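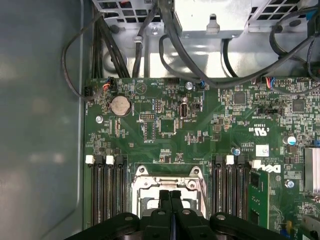
The new government in Plevmont wants to merge five ministries into two, and it wants the assembly to approve the plan before the summer recess. I think the assembly should say no for now. On an organization chart, the merger is a matter of erasing a few lines between boxes. Offices are wired together more like the inside of a desktop computer, where black cables run in a tangle over the top of a green circuit board and you would want to know where each one goes before you started pulling. The ministries have their own tangle of shared budgets, court deadlines, leases, permits and signing powers, and the bill in front of the assembly mentions very little of it.

I have no special love for the five ministries. I have stood in line at three of them. The Ministry of Land and the Ministry of Works have argued for most of my adult life over who repairs the culverts on the Espinoza road, and the culverts are in the condition you would expect. When the prime minister told the assembly in April that the state had too many doors and too few people behind them, a lot of us nodded. The coalition won its vote of confidence comfortably, and it won on this promise among others. It has every right to try.

My quarrel is with the bill itself. It is nine pages long. Four of those pages rename things. Two more deal with the seals, the letterhead and the order in which ministers sit at cabinet. That leaves three pages for the transfer of powers, and most of that is a single clause saying that all functions of the old ministries pass to the new ones "as the cabinet shall determine." The annex lists 1,211 posts to be moved. It doesn't say which of them will do the same work after the move, or who will supervise them, or in which town they will sit.

Supporters say the details can follow. The cabinet would have 45 days after the vote to issue its orders, and they argue that a government has to be allowed to govern. There is something in this. A law that tried to settle the desk of every clerk would never pass, and it would be out of date by the time it was printed. Earlier coalitions brought long, careful reform bills to the assembly and saw them die in the second reading when one of the partners walked out. The people now in office watched that happen. They decided to move while they still had their majority, and I can't say they were wrong to worry about losing it.

But the clause goes a lot further than leaving out desks. The Ministry of Land holds the right to refuse a building permit on a flood plain. The Ministry of Works, which builds things, would very often like such permits to be granted. Under the bill both would sit inside one Ministry of Development under one minister. Does the right of refusal survive? Who signs it? Can the person who signs be overruled by a superior whose yearly targets are set in miles of road? The bill is silent, and the explanatory note only says that "synergies will be realized between regulatory and delivery functions." I read that sentence several times and I still couldn't tell you what happens to a farmer downstream who objects to an embankment.

The same problem comes up with inspection. At present the labor inspectors belong to a different ministry than the one that runs the state quarries at Seten. The quarry managers don't enjoy their visits, and they aren't supposed to. After the merger the inspectors and the quarries would share a budget. If money ran short in the fall, as it usually does, one minister would decide whether to cut inspections or production, and would make that decision inside the ministry, with no public argument between two colleagues at the cabinet table. Some of the friction the government complains about was put there on purpose by people who had lived through worse.

We have some experience to go on. The last time ministries were combined here, when Health took over Social Care, the change was sold as a saving. The saving was going to come from shared offices and a single payroll. For most of the first year the payroll ran twice, once in each system, and staff who had transferred were paid by one and taxed by the other. Home visits were stopped in the northern districts for a time after the car pool was put under a department that had no budget line for fuel. None of this was anybody's policy. It came from a transfer order that moved the drivers on one date and the vehicles on another. The two halves were later given separate deputy ministers, separate floors and, in the end, separate entrances. I am told they still keep separate mail rooms.

The assembly never held a proper inquiry into that merger, and I think that was a serious mistake. A few members asked written questions and received written answers saying that the transition was proceeding. By the time the trouble was plain enough to be embarrassing, there had been an election and the ministers concerned had moved on. So the same clause, in nearly the same words, is back in front of a chamber where a good number of members were elected too recently to remember it.

Then there is the money. The government says the merger will pay for itself within 2 years. I looked for the calculation and found a table with three rows. The first is rent, the second is "management overhead," and the third is information systems, where the state plans to extend its contract with Cellix so that the merged ministries can work from one set of records. The cost of moving the old records isn't in the table. Neither is the cost of breaking leases, though at least one of the buildings to be emptied is on a lease that still has a long way to run. It may be that these things are small. If so it would be easy to write them down.

I would also like to hear more about the districts. Ministers tend to picture a ministry as the building in the capital, with the flag and the revolving door. For most people a ministry is one counter in a district office, open in the mornings, with a person behind it who knows which form you really need. There are places in the hills where the land clerk and the works clerk are the only two state employees for a day's drive in any direction. Put them in one ministry and someone will notice that there are two clerks where the chart says one would do. Close one counter in the capital and people walk down the hall to another. Close one in the hills and roughly 1,000 people have to find a ride.

The government's reply to all this is that critics want to keep things as they are. Some do. The staff union would oppose moving a coat rack, and the opposition has discovered a respect for careful lawmaking that it didn't show when it was in office. I don't find either of them very persuasive. But a bad messenger can carry a fair question, and the questions about permits and inspections are fair ones whoever asks them.

What I would ask for is modest. The bill should list the powers that each old ministry holds by law, one by one, and say where each of them goes. Lawyers in the ministries could draw up such a list in a few weeks, and if they can't, that is a reason to wait. Any power to refuse, inspect or fine should stay with an officer who can't be overruled by the minister responsible for the thing being inspected. The transfer orders should come back to the assembly for a vote, even a quick one, before they take effect. And no district counter should close in the first year without a hearing held in that district, at an hour when working people can attend.

None of this would break the coalition's promise. It would put the merger off until the fall session, when the majority will in all likelihood still be there. If the partners can't hold together that long, they won't hold together through the reorganization of five ministries either, and it would be better to find that out while the drivers and the cars still belong to the same department.

Members of the governing parties have told reporters that they have doubts and intend to vote yes anyway, trusting the cabinet to use its powers sensibly. I would remind them that the powers don't belong to this cabinet. Whatever they pass will be used by the next one too, and the one after that, including cabinets they would never dream of supporting. The clause has no end date. It doesn't lapse when the merger is complete, so any future government could move any function from one ministry to the other by order, late at night if it cared to, without asking the chamber at all.

The amendments have to be filed before the second reading. So far, as I write this, the clerk's office has received one. It corrects the spelling of a district.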